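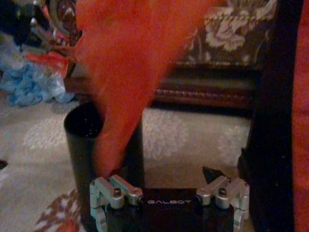
Figure 1. Wrist camera view during a cloth trial: two-finger gripper, black container, orange-red material.

Lab 2 handout – Comparing grippers on soft things
Course notes, Jirodbridge, prepared by Müzeyyen Özkan with Jouko Pelkonen

Last week we stayed with blocks and cans, and everybody's grasp planner looked wonderful. This week is cloth and tissue, and I think it's the most fun lab of the term! Soft material folds, slides, sags and hides its own edges, so you have to think about the fingers and the camera together.

Start with Figure 1. Look at how much of the view the orange-red material takes up, and how blurred it is compared with the metal finger assemblies. A segmentation model trained on sharp tabletop stills will have a hard time with that edge. Now look for the place where the material narrows toward the container. If you had to pick one grasp point from this single image, where would it be, and how sure are you? Write your answer down before you run anything. We'll compare on Monday and I promise people will disagree.

What a wrist camera gives you

It travels with the hand, so the palm and fingers stay in a familiar part of the picture. Lovely for the last few inches of an approach. The price is that whatever you're reaching for can block everything behind it, and fast wrist motion in dim light smears the image. Shorter exposure helps with the smear but costs you brightness, and turning up the gain brings noise. Try both and keep the settings in your log.

Linkage fingers and soft pads

The gripper in the figure has angular metal links with pivot joints. Depending on the linkage, a fingertip may swing along an arc as it closes, so check whether your contact height changes with opening width. On a rigid can you might never notice. On a tissue it decides whether you pinch one layer or three. The Josstead soft pads on bench 2 are the other extreme – very forgiving, but they drag the cloth along with them.

Procedure

Run each gripper on the same piece of cloth. Shake it out and drop it between trials (please don't fold it neatly, that's cheating). Log opening width, approach angle, closing speed and whether the cloth was still held after the lift. Save the wrist video with every trial, failures included. The failures are the good part.

The shared log had 873 trials when last year's class finished and 1,146 after the summer group. Remzi Ağca can give you access.

Write-up: two pages, one plot, and one failure you find interesting. Tell me what the camera showed just before it went wrong.

Related items
Lab 1: Rigid objects and grasp planning
Reading notes: Camera exposure and motion blur
Ilgın Kahraman: Slides on finger linkages
Lab 3: Slip detection at the fingertip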